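Week 2 notes: collecting demonstrations

Right, I promised Haf Ellis I'd write this up, so bear with me! A demonstration is one go at a task with the hand-held gripper, start to finish. Keep the marker where the camera can see it and go slower than feels natural.

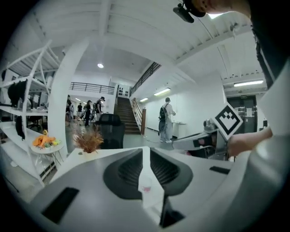 Each pair needs 52 good goes by February — fumbles go in their own folder, please don't bin them.

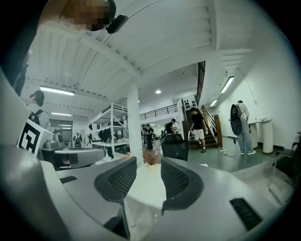

Vary your starting spot too, or the model just learns one path. Caradog Howells has the login sheet.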